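Search docs
Search

Segmenting thin, overlapping items in Birnolgate

2024-02-24
By the Illier tools team

Flat packets on a pale benchtop are hard for the default mask node. Colour contrast is low and the depth step between two stacked packets is smaller than sensor noise. The settings below apply to head-view footage.

1. Open the pipeline file and set depth_weight to 0. Leave colour_weight at its default.
2. Enable edge_refine and set min_edge_length to 40 pixels.
3. Turn on print_anchor. Each printed mark becomes a seed, and the mask grows outward to the nearest closed edge.
4. Set max_instances to 100.
5. Run the node on a single still before you batch anything. Check that packets held in the hand get their own class, in_grasp, and are not merged with those on the counter.

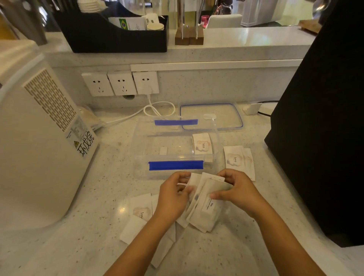
Damgaard wrote back that print_anchor drops plain white packets altogether, and that a second pass with seeds placed on a regular grid recovered most of them. Grid seeding is under fallback_seed; a spacing of 42 pixels is a reasonable start.

Clear containers need a separate rule. Label the rim and the latches, then fill the interior as container_volume so the planner doesn't treat it as free bench.

Export with: birn export --masks --keep-ids

Related
Calibrating a head camera with Brokance
Error 1911: mask IDs out of order
Grasp labels for two-handed sorting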